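4.2 Déroulement de la démonstration publique

La campagne décrite dans cette section a été conduite lors de la journée portes ouvertes du site de Norkelville, le 01/10/2023. Elle poursuivait deux objectifs distincts : évaluer la robustesse de la chaîne d'acquisition Zostard hors des conditions de laboratoire définies en 4.1, et mesurer le temps de prise en main des préhenseurs portatifs par des personnes sans expérience préalable de la téléopération. Les résultats relatifs au second objectif sont exploités en 5.3 ; on se limite ici au protocole et aux incidents relevés.

Les visiteurs étaient accueillis par groupes restreints. Chaque passage commençait par une démonstration effectuée par un opérateur entraîné, suivie d'une période de manipulation libre, puis d'une série d'essais enregistrés. Un essai consiste à saisir un objet posé sur la table, à le soulever, puis à le reposer à un emplacement désigné oralement. La durée maximale d'un essai était fixée à 25 secondes. Au-delà, l'essai était interrompu et classé comme échec par dépassement, sans distinction de cause.

Le matériel est celui de la configuration bimanuelle présentée en section 3. Chaque préhenseur porte un bloc de marqueurs de référence, à partir duquel sa pose est estimée dans le repère de la caméra de tête. Aucun capteur inertiel n'a été utilisé pendant cette campagne -- choix qui simplifie l'étalonnage, mais qui rend l'estimation sensible aux occultations, notamment lorsque les avant-bras se croisent. Les câbles des deux préhenseurs ont été conservés, la version sans fil n'ayant pas atteint une latence acceptable au moment des essais.

Le poste de travail se compose d'une table carrée recouverte d'une nappe blanche (figure 3). Ce revêtement diffère du plateau nu employé lors de la campagne de Neltholm et introduit deux difficultés. La première est mécanique : le tissu se déplace sous l'effort lorsque le doigt du préhenseur entre en contact avec la table, ce qui modifie la position des objets entre l'approche et la fermeture. La seconde est photométrique, la nappe réduisant le contraste avec les faces claires des blocs de marqueurs. Le seuil de binarisation du détecteur a été ajusté en conséquence avant le premier passage, puis maintenu constant.

Au total, 227 essais ont été enregistrés. Parmi ceux-ci, 100 ont été retenus pour l'annotation manuelle des instants de contact, par tirage aléatoire stratifié selon l'objet manipulé. Les essais de démonstration de l'opérateur entraîné ont été conservés dans un sous-ensemble séparé et n'entrent dans aucune des moyennes rapportées plus loin.

Trois types d'incidents ont été consignés. Les pertes de suivi, de loin les plus fréquentes, surviennent principalement en fin d'approche, lorsque l'utilisateur incline le préhenseur vers la table et que la face utile du bloc sort du champ de vision. Les glissements d'objet concernent surtout les prises réalisées avec l'extrémité du doigt. Enfin, plusieurs arrêts ont été provoqués par la tension d'un câble au cours d'un déplacement latéral de l'utilisateur; la consigne de garder les pieds immobiles a été ajoutée en cours de journée.

On notera que la présence de spectateurs autour du poste constitue un facteur non contrôlé. Les commentaires de l'entourage ont pu modifier la stratégie de saisie de certains visiteurs, en particulier pour la plante en pot, dont la prise par le contenant ou par le feuillage n'était pas imposée. Ce point limite la comparaison directe avec les données d'Alarcón, acquises en salle fermée et avec un seul utilisateur à la fois. 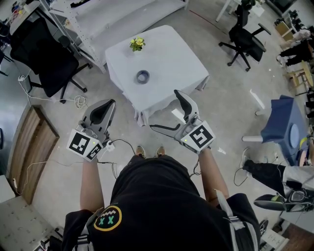

Figure 3. Poste de manipulation bimanuelle, site de Norkelville. Préhenseurs portatifs munis de blocs de marqueurs ; sur la table, plante en pot et rouleau de ruban adhésif.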